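FOR IMMEDIATE RELEASE

Finura Introduces Rinoneck, a Stimulant-Free Hydration Powder for Endurance Training

December 2021 - Finura, a manufacturer of sports nutrition products, has added a stimulant-free hydration powder to its line. The product, Rinoneck, is intended for use during training sessions longer than one hour and contains no caffeine, yohimbine or synephrine.

Each serving supplies 434 mg of sodium as sodium citrate and sodium chloride, together with potassium citrate and magnesium glycinate. Taurine is included at 2000 mg and L-citrulline at 3000 mg. All amounts are printed on the label. The formula has no proprietary blend.

Carbohydrate has been left out of the base formula. Athletes who take carbohydrate from gels or a separate drink mix can use Rinoneck alongside them without changing their planned intake. A version with cyclic dextrin is under development and will be sold under the same name. 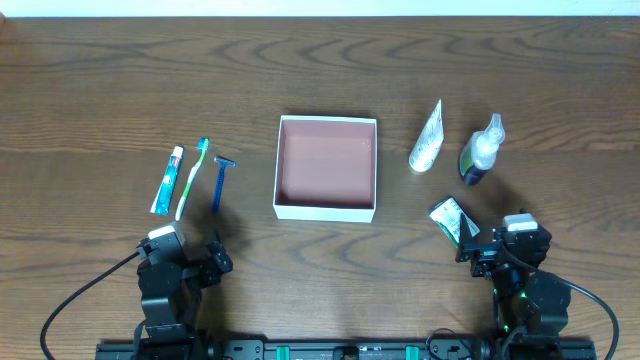 Rinoneck is blended and packed by Watex under contract. Raw materials are tested for identity and heavy metals on arrival, and finished powder is tested again by lot for mineral content and microbial count. The lot number is stamped on the base of each tub and can be entered on the Finura website to retrieve the certificate of analysis.

The flavor system was supplied by Desmet. Two flavors are available at launch, lemon and unsweetened. The lemon version is sweetened with stevia extract and contains citric acid and natural flavor. The unsweetened version contains the active ingredients and silica only.

"Sodium citrate was chosen as the main sodium source to keep the drink from tasting like salt water at full strength," said Tatsuya Sasaki, head of formulation at Finura. "The earlier prototype used chloride alone. It dissolved well, but testers were diluting it past the point where the dose made sense."
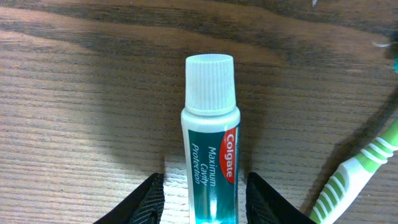

Travel-size toothpaste tube with a white cap.

One level scoop is mixed with 16 to 24 ounces of water. The powder dissolves in cold water with shaking - a blender is not required. Users who prefer a lower sodium intake may take a half scoop. Rinoneck is not recommended for persons on a sodium-restricted diet or those taking potassium-sparing diuretics, except on the advice of a physician.

The tub holds 83 servings. Single-serve stick packs are scheduled for June and will be offered in lemon only. Finura's existing hydration tablets remain in production, with no change to their formula.

Rinoneck is available now through the Finura website and from selected specialty retailers. Wholesale accounts may order by the case.

These statements have not been evaluated by the Food and Drug Administration. This product is not intended to diagnose, treat, cure or prevent any disease.

Media and wholesale inquiries: Finura press office

Comments (3)

hillrepeats
Is the scoop sized the same for both flavors? Unsweetened should weigh less per serving.

Marla T.
Glad to see the sodium split listed. Would like the potassium number in the release too, not just on the tub.

d_kerrigan
Will the stick packs be the full dose or the half scoop? I'd buy the half for shorter rides.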